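6 min read

Belmiro Moreira wrote most of "Romholm" at night, on a keyboard with two dead keys. The single came out in December and has been played on more dance floors than he expected, which he puts down to the bass line. The album it belongs to, Conen, is out this week.

Moreira spent years as a session player before he put his own name on anything. He played on other people's choruses, got paid, and went home. "I liked it," he says. "You learn what a singer needs, mostly by getting in the way of one."

Conen has ten songs and runs just over 40 minutes. It is a synth-pop record, with drum machines up front and very little guitar. The vocals come from Quartey, the singer he met while backing a touring cabaret show. She sings on all but one track. He takes the lead on "Hilter," a slow song he tried to give away twice.

"Romholm" went through 91 saved versions. The first was a ballad. The second verse was cut and put back, and the key dropped a step so Quartey could hold the long note in the bridge without pushing. The final mix is close to version 12, with the handclaps from a much later one.

The lyrics are plainer than the music. "Romholm" is about leaving a party before the person you came with. "Small Coat" is about his grandmother's apartment, and "Hilter" is about a friend he stopped calling. He doesn't like explaining them much beyond that.

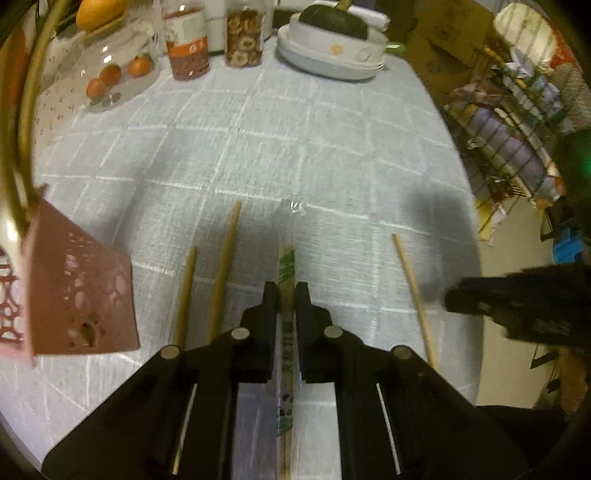

Most of the arranging happened at meals. Quartey lives four blocks from the studio, and the two of them would order noodles, play the day's work on a small speaker and argue about it. A table with a cloth on it and chopsticks still in their wrapper is as much a part of this record as any synthesizer, and Moreira says the middle section of "Small Coat" was settled before the food was opened. She wanted it shorter. It is shorter.

The launch show sold 457 tickets, nearly all of them in the first day. They will play the album in order with two extra musicians and one cover, which he won't name. After that come six club dates and a remix of "Romholm" with a longer intro for DJs.

A vinyl pressing is planned for later in the year. Moreira is already writing again, on the same keyboard. The dead keys are both high up, and he hasn't fixed them.

Comments

discolemon
"Small Coat" is the best thing on it. The single is fine but I skip to track four every time.

Marta P.
Saw Quartey in the cabaret show and wondered where she went next. Glad to have an answer. Any word on whether the vinyl has the same track order?

tenor_in_training
I'd like to hear the ballad version. Put it on a B-side please!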